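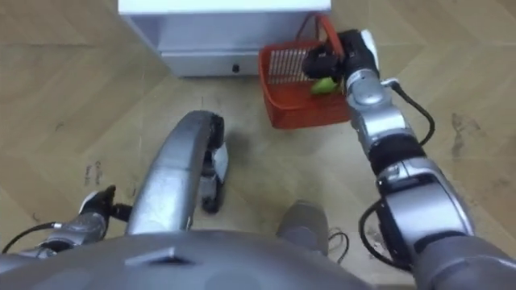 The little white cabinet and I have come to an understanding

I've been meaning to write about the bedside table situation for weeks, and since a few of you asked after the last post (hi Tracey!), tonight's the night. Cup of tea, feet up, off we go.

So. Small white cabinet, flat top, open shelf in the middle, one drawer underneath with a little round black knob. It has lived in four different spots since we moved to Sturarton, and every single time it has ended up as the place where everything lands. Keys, hair ties, a torch, the good scissors, half a packet of cough lollies, mail for the people who lived here before us. My mum, Shirley Tindall to the rest of the world, calls it the "put-it-there-for-now table" and she's not wrong.

My rule now is that the open shelf stays empty. Completely! It doesn't get a basket of magazines or a plant or a nice folded throw like in the catalogues. I tried the throw and the cat moved in. I tried books, and all that did was build me a pile of library books I'd forgotten I had (sorry again to Beryl Wragg at the Prestex branch, who waived the fine and gave me a look).

The drawer is allowed to be a mess, within reason. It has to close. If it doesn't close, something goes. At the moment it's batteries, a tape measure, birthday candles and the manual for the old dishwasher, which I should chuck out because we haven't owned that dishwasher for ages.

And then there's the shopping basket. I love this basket so much. It's a proper red-orange plastic one like at the greengrocer's, slotted at the back, with a handle that stands up, and it sits on the floor right up against the cabinet. Anything that's in the wrong room goes in there during the day, and after tea I pick it up and do the rounds. Everything gets put back where it lives. It takes me 13 minutes if I don't stop to read anything, and I always stop to read something.

Barry was a doubter. Barry Hebden, love of my life, drops his things wherever his hand happens to open, and he reckoned the basket would just become a second cabinet. For the first fortnight he was right, grr. What fixed it was emptying it every night even when there was only one thing in the bottom. One lonely sock? Do the rounds. A single texta? Do the rounds. It feels silly and it works.

The floor has been the other nice surprise. We've got that light tan wood with the grain going off on the diagonal, and I'd honestly forgotten how pretty it is, having looked at shoes and school bags on top of it since March. I gave it a good going over with a damp mop and the whole room looked bigger.

Next job is the linen cupboard, which I'm dreading. Randa Bataineh from down the road has offered to come and be ruthless with me in exchange for lemon slice, so if you have a good lemon slice recipe (not too sweet, she's fussy) pop it in the comments. I'm also after drawer liners that don't curl up at the corners, if such a thing exists.

Right, the basket's calling. Night all x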